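**Packing room meeting, Trandonberg, Saturday shift, 3 p.m.**

Kwan-ho Chow in the chair, Umut Işık taking minutes, again, having arrived second to last. Apologies from the early crew, who were asleep.

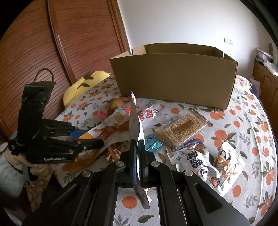 **1. Last meeting's minutes.** Accepted after "mutiny" was changed to "discussion."

**2. The Clilonent cell.** Kwan-ho reported that the new cell will take over snack box filling on line 2 in May. Target is 335 boxes a shift. It was asked what the target is for people. Kwan-ho said the same, but with lunch.

Small wrappers are still the weak spot. Anything soft and crinkly has to be taught by hand first, so demonstration work goes on for now. Several people said they hadn't expected to spend this stage of their careers showing a machine how to pick up a snack. Umut asked that "demonstrator" go on the pay grade list before the cell gets a grade of its own. Agreed to raise it with the office.

**3. Who goes where.** No jobs lost on line 2, according to the letter from Ó Flaithearta. The letter was read out twice -- the second time slowly. It says "no planned reductions," and the room spent 20 minutes on the word "planned." Kwan-ho will ask for a version without it.

Packers who move to tending the cell get training on paid time. Night shift wants it at night, when they are awake.

**4. Sore hands.** Demonstrators want shorter turns and a proper break between them. Kwan-ho agreed to swap people every 20 minutes on trial. Umut pointed out that the cell already has a maintenance schedule.

**5. Name for the cell.** Zatidby, who supply the cartons, offered a prize for the best one. Most entries can't be minuted. Held over.

**6. Any other business.** The kettle. Still broken, no automation proposed.

**Actions:** Kwan-ho -- letter, break trial. Umut -- pay grade note to the office, kettle.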